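What Does a Power Strip Do All Day?

Reading time: 4 minutes
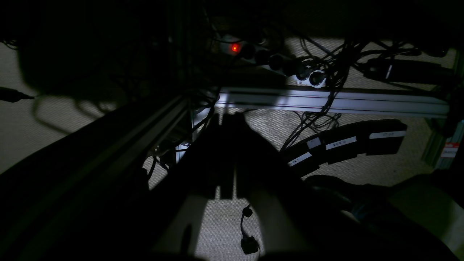
A white power strip on a carpet floor, with its little red light glowing.

Somewhere in your home, maybe behind the sofa or under a desk, there is probably a long plastic bar with a row of sockets in it. Grown-ups call it a power strip. It sits on the floor, it gets dusty, and most people only think about it when the lamp won't turn on. But it has a very big job to do, and once you know how it works you may start spotting power strips everywhere – at school, at the library, even behind the fish tank at the dentist's office!

Let's begin with the wall. Electricity travels to your house through big wires, and then through smaller wires hidden inside the walls, until it gets to an outlet. Most outlets have room for only two plugs. That's fine for a lamp and a clock, but what if you also have a computer, a speaker and a printer? A power strip plugs into the wall with one cord, and inside it are long strips of metal that carry the electricity along to every socket. It's a bit like a hallway with lots of doors. Everybody comes in by the same front entrance, and then each one goes off to a different room.

Now look at the red light near one end of the strip. On many power strips, a small light like this comes on when electricity is getting through. Electricity is invisible and usually makes no noise at all, so a light is a very handy way of telling people about it. (Some strips have a green light, and some don't have one, so you can't always count on it.)

There are three black plugs in the strip in our picture, and they're all in a row. Every plug has metal parts that slide into the socket and touch the metal inside. Metal lets electricity move through it easily. Plastic doesn't, and so the outside of a plug is made of plastic, and the cord has a bendy coat of plastic or rubber all the way along.

And then there are the cables, looping over each other and curling across the carpet. Why do cords get so tangled? Well, a long, bendy thing has a great many ways to be twisted and only a few ways to be straight. Each time somebody moves a cord or bumps it with a foot, it can slip under its neighbor or make a new loop. You can try this yourself with a piece of yarn 100 inches long. Put it in a shoebox, close the lid, shake it for a minute, and see what you find when you open it.

Power strips are useful, but they do need looking after. Here are some rules for you and your family:

Never poke anything into a socket, not even something tiny.
Keep drinks and wet hands well away.
Don't plug one power strip into another. Too many things running at once can make the wires dangerously hot.
Don't hide cords under a rug, where they can get worn out.
If a cord looks cracked or a plug feels hot, leave it alone and tell a grown-up right away.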